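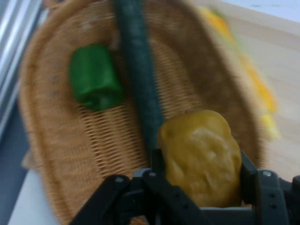

Green pepper in the big oval basket.

So I made a will. I'm 41, I own half a car and a lot of cookbooks, and I have been putting this off since my second kid was born. My New Year's resolution was to stop putting it off, and here we are on 14 January 2019 with the thing signed and sitting in a drawer. I'm pretty pleased with myself!

A few of you asked me to write up how it went, so this is that. I'm not a lawyer and your state may do it differently, please don't email me your family situations (I love you, but I can't help).

I started with one of those online form kits. It cost 20 dollars and I got through the first few screens feeling very smug. Then it asked me to name a guardian for the kids, and a backup guardian, and then somebody to handle the money in case the guardian was great with children and terrible with money. I closed the laptop and made a sandwich. That was before Christmas.

What got me going again was my aunt's estate. She died without a will and left a house over in Astby, a savings account with 2,432 dollars in it, and five nieces and nephews who all remembered different promises. It wasn't a fight exactly. It was a long, tired string of phone calls, and my cousin ended up driving back and forth to the courthouse for most of a year with a folder on the passenger seat. I did not want to leave anyone a folder.

So I called Araba Arthur, who has a little office upstairs from the dry cleaner and did the closing on our house. I figured she'd be too expensive and I figured wrong, sort of. It was more than the kit and less than our last car repair. She sent me a questionnaire first, and I filled it out at the kitchen table over a couple of evenings with my husband reading the questions out loud in a game show voice.

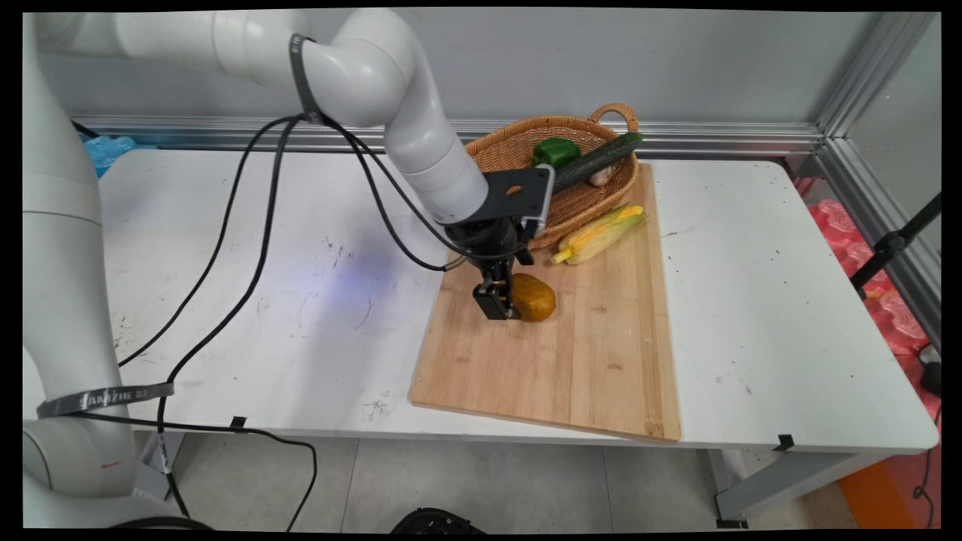 The questionnaire was honestly the hardest part of the whole business. Who gets the piano? Do I care who gets the piano? There was a page just for online accounts, and I had to go dig up logins for things I hadn't opened in years, including an old photo site with nearly 100 pictures of one camping trip. There was also a page for debts, which my husband read in his normal voice.

Then we had the meeting. Araba went through my answers one by one and asked a bunch of things I hadn't thought of. What if my sister (our pick for guardian) moves overseas? What if one of the kids is still under 18 and the other isn't? Did I know that my old retirement account from the job before last goes to whoever is on the beneficiary form, no matter what the will says? I did not know that! I went home and looked, and the person on the form was my mother, from before I was married. Go look at yours. I'll wait.

She also talked me into two things I hadn't planned on, a power of attorney and a health care directive. I'd always lumped those in with the will, but they're for while you're still alive and can't speak up for yourself. The health care one made me cry a little in her office, and she slid the tissues over without stopping her sentence, so I guess I'm not the first.

Signing took maybe half an hour. We needed two witnesses who weren't getting anything, so she borrowed two people from the insurance place across the hall. They signed, I signed, my husband signed his, and everybody initialed every page. My hand hurt. One of the witnesses told me she still hasn't done hers, and I gave her a whole speech on the stairs.

The originals are in the fireproof box, my sister has a copy, and Araba keeps one too. I still have to call about the retirement form. That's on the list for this week, right under the dentist.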